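Archives > Liste energie-vallee > Fil : Le bilan de Saltetti
Rechercher dans les archives Mots-clés OK
Dernière mise à jour : 14 mars

Bonjour à toutes et à tous,

Je réponds un peu en vrac, désolée, j'ai lu tout le fil d'une traite hier soir avec le rapport Prundus ouvert à côté (56 pages, et le tableau intéressant est dans l'annexe, évidemment).

> Le conseil régional continue de présenter la chaufferie de Saltetti
> comme la preuve que la filière bois crée de l'emploi chez nous. Quelqu'un
> a-t-il regardé d'où sort le chiffre de 1 153 postes ? Je le vois repris
> partout, sans source.

Alors oui, j'ai regardé ! Le 1 153 vient d'une projection commandée avant les travaux, et il additionne des choses qui ne vont pas ensemble : le chantier lui-même, les transporteurs, les bûcherons qui travaillaient déjà dans les mêmes coupes, et même une part des commerces du bourg. Si on lit l'annexe, les emplois permanents sur le site sont au nombre de 13. Je n'ai rien contre ces postes-là, mon cousin en occupe un et il en est très content, mais enfin ce n'est pas le même discours.

Ce qui m'agace le plus, c'est la subvention. La région paie la différence entre le prix de la chaleur vendue et le prix garanti à Tollonico, et le contrat prévoit que ce prix garanti monte tous les ans en juillet, quoi que fasse le cours du bois. Du coup la commune voisine, qui est raccordée depuis deux hivers, paie sa part du réseau et voit quand même grimper la facture de l'école et de la salle des fêtes. J'ai demandé les avenants à la mairie, on m'a donné le premier, le second serait « en cours de numérisation ». Bon.
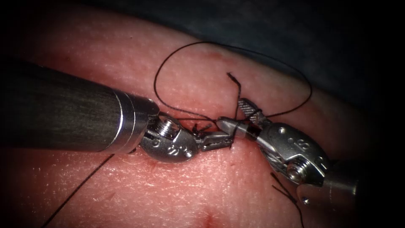
Thiện Bạch me répond là-dessus, hors liste mais avec son accord pour que je le recopie, que je mélange deux contrats : celui de la chaleur, qui a bien une clause de hausse annuelle, et celui de l'approvisionnement, passé avec Alemneh, qui est indexé normalement. D'après lui la commune paierait donc surtout le premier, et il faudrait attaquer la clause plutôt que toute la filière. Il ajoute que sans la chaufferie on aurait gardé le fioul, et que personne n'a chiffré ce que ça aurait coûté.

C'est juste, et je corrige volontiers. Pour le fioul, je suis moins convaincue - le choix n'a jamais été entre le bois et rien du tout, il y avait sur la table un projet d'isolation des bâtiments publics, voté puis oublié. Il me semble qu'avec la même enveloppe on faisait travailler les artisans du coin et on consommait moins. Mais je n'ai pas les devis sous la main, si quelqu'un les a gardés je suis preneuse !

Dernier point, pour ceux qui vont à la réunion publique : la région enverra sûrement la plaquette en couleurs. Demandez l'annexe du rapport, et demandez si les 13 postes sont garantis après la fin du soutien. Je n'ai trouvé la réponse nulle part.

Je mets le premier avenant sur l'espace partagé ce soir, dès que j'ai réussi à le scanner à l'endroit.

Bien à vous,
M.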